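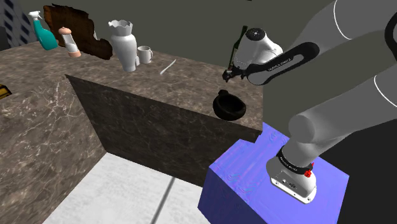 Chiharu Minami asked after the demonstration whether the arm would do as well in a real kitchen, and we have no answer to that yet.

Raltach open day, simulated kitchen set

Shown on Saturday, March 3, 2018. Contains 90 runs with one arm at a marble worktop. Objects include a mug, a bowl, a vase and a spray bottle. 13 runs were stopped early and are kept in a separate folder.

Known fault: some objects hover slightly above the worktop.

Contact: Hongjun Duan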